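Ticket 814 - Tableware, Room 19
Category: Crockery / surface marks
Status: Open, awaiting Stores

Summary
The residence office at Namberg reports marks on ceramic bowls held in the Room 19 cupboard. The bowls belong to the Galindo set, purchased in February for the breakfast service. The office asks whether the affected pieces should be withdrawn or may remain in use.

Details provided by requester
The set was issued as 30 bowls with matching saucers. It is washed in the Brinder dishwasher on the short program and put away by the morning shift. Marks were first noted during the monthly shelf check. Plates stored in the same cupboard are not part of this request.

Steps taken
08:15 - Requester asked to wash one bowl by hand with mild detergent and a soft cloth. Mark still present.
08:40 - Requester asked to soak the same bowl in warm water with baking soda for 30 minutes. Mark lighter at the edges but not removed.
09:30 - Requester asked to run a fingernail across the mark. No raised edge was felt. Staff were unable to say whether the glaze is pitted.
10:05 - Rinse aid level in the dishwasher checked and found low. Refilled. Please note that this may be a separate matter.
10:20 - One bowl from the flowered pattern, with the interior showing. The dark speck is on the inner wall, and the painted flowers and striped band are on the outside. 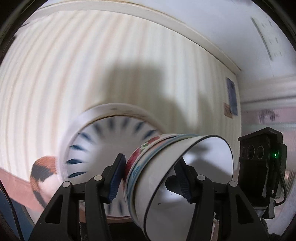

Memirano Stores, 11:10
Please keep any marked bowls off the breakfast tables for the time being. We hold spare bowls in this pattern under stock line 627 and can send replacements with the next delivery. A speck that survives soaking is often in the glaze itself - do not use a scouring pad or bleach on it, as the painted band scratches easily. Kindly confirm how many bowls are affected before we release the stock.

Next action: Requester to check the remaining bowls and reply on this ticket.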